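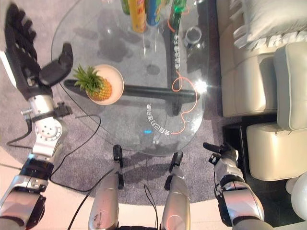
I had never thought of a pineapple as difficult before I spent a day at Billent. It's heavy at one end, spiky at the other, and it rolls when you'd like it to stay put. So of course it's on the coffee table every day!

Billent rents out furnished homes for short stays, and the living room I sat in is where the crew learned the job long before any robot came through the door. Tidy the table, set out the fruit, put the drinks back where guests expect them. Jussara Quintana has done that work for years (she can turn a whole apartment over while telling you a story about her sister's wedding), and these days a good part of her shift goes to telling a machine's handlers what it did wrong. She's blunt. She told them the first fruit plates looked like something the cat had arranged.

The thing she keeps an eye on is the grip. A person picks up a pineapple and never thinks about it, but she had to slow herself way down and figure out what her own hands were doing before she could explain it. She says she went home and picked things up off the kitchen counter for an hour, feeling silly.

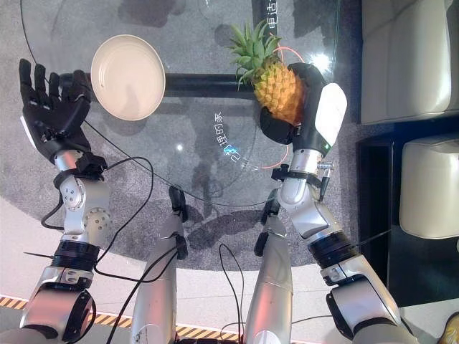 Who gets the boring part?

This is where I expected everybody to be gloomy, and it was more mixed than that. Nicanor Jaramillo likes having something else do the setting out, which he always found dull. What bugs him is the waiting. When the robot stalls, he's the one standing there, and he used to be three rooms ahead by then. He'd also like his schedule to stop changing. The crew is 28 people, and so far the hours haven't been cut, but they've moved around a lot, and the bus doesn't move with them.

The pay question is messier. People who coach get an extra $400 a month, and people who only clean don't. You can imagine how that goes over at lunch.
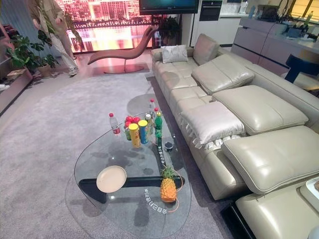
Page last updated: February 2026

Billent wants the robots in some 1,000 apartments eventually, and when I asked what happens to the crew then, I got a long answer with the word "roles" in it. Jussara got the same one. She wants it in writing, and she's been asking for a while.

I stayed until the end of the shift, mostly watching hands, metal ones and regular ones. I'd gotten pretty attached to the regular ones by then.
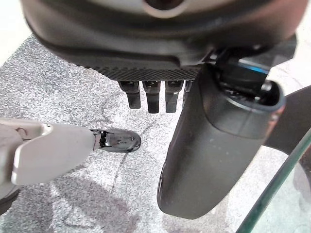
Ourania Ververidis thinks I'm being too easy on the company. She told me the coaching money ought to go to the whole crew, "because we all taught it, even the ones who were just in the room getting the job done right," and she'd rather have that settled now than after the next building opens. She has a meeting about it coming up, and Nicanor has promised to go with her if his shift doesn't get moved again.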